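3.2 Cloth items and the state of the work surface

The second part of the study deals with cloth. Rigid household goods keep their shape wherever they are put down, and most of what we say about them in Section 3.1 can be said with a position and an angle. A towel has no such fixed shape. The same piece can be a flat rectangle, a long roll, a heap or something in between, and people who fold laundry every day use a small set of everyday words for these states without agreeing on where one ends and the next begins. We needed labels that two readers would apply in the same way, so the working vocabulary was kept short.

We use 5 states for a single piece of cloth: flat, draped, gathered, crumpled and folded. A flat cloth shows its outline and lies on the surface over nearly all of its area. A draped cloth rests partly on another object. Gathered means that the material has been drawn together along one direction, so that the folds run more or less side by side. Crumpled is used when the folds run in several directions and the outline can't be followed all the way around. Folded is reserved for a cloth with at least one deliberate, straight crease and edges that lie near each other. Where a cloth fit two of these, the annotators were told to choose the state that covered the larger part of the visible material and to write the other one in the remarks column.

A separate mark was added for tension. A piece can be crumpled over most of its length and still be pulled between two held points, and in that case the state label alone says too little about what the next useful move would be. Tension was marked as present or absent. We tried a graded scale in the first trials at Skarkstead, but the readings varied too much from one annotator to the next, and it was dropped.

The surroundings of the cloth also matter for the labels. A dark cloth on a pale, plain surface has an outline that is easy to trace. Printed mats make the work harder, mainly where the print and the cloth edge meet. The Senard set was therefore laid out on printed as well as plain surfaces, and other goods were left standing on the surface while the cloth was handled, as they would be on a shared table in a home or a packing room. Figure 4 gives one layout with a tulip-print mat.
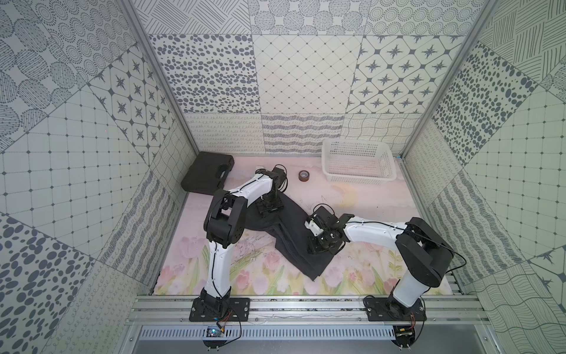
Figure 4. Dark gray cloth in the crumpled state, held at two points. Carrying case, packing tape and mesh basket at the back of the mat.

The cloth in Figure 4 was given the label crumpled, with tension present. It lies diagonally across the middle of the mat, and its lower corner reaches toward the tulips. The printed part of the mat takes up the lower half only, and the pink gets softer toward the back, so the background changes along the length of a piece placed this way. Whether the item is a towel or a garment is hard to tell while it is crumpled. For this reason the item type was recorded from the inventory list and the annotators were not asked to guess it - a rule we adopted after the pilot, when several hand towels came back labeled as shirts.

Goods placed near the cloth were sorted into 2 groups. Containers are things the cloth could be put into, such as the white mesh basket in the figure. Bystanders are everything else, and the black case and the roll of tape belong here. The case could in principle hold a small towel, but a closed lid and an open lid would then need separate rules, and we preferred to keep carrying cases out of the container group in every layout. Mesh baskets gave some trouble of their own. The openings in the sides let the background through, and in the Hidayat layouts, with patterned tiles behind, annotators tended to draw the basket too small. We asked them to follow the rim first and the base second.

Each layout was read by 2 annotators working apart. Disagreements were settled on Wednesday afternoons in a joint reading, with the written definitions on the table. Most of them concerned the line between gathered and crumpled. In the Troltmont layouts, which use 9 cloth items of different weights, the thin cotton pieces caused more of these cases than the heavy ones. Thick terry holds a few large folds that are easy to follow by eye, while thin cotton breaks into many small ones. After 20 layouts had been read jointly, one sentence was added to the definition of gathered, stating that short side folds near a held point should be ignored. The earlier labels were then checked again under the new wording.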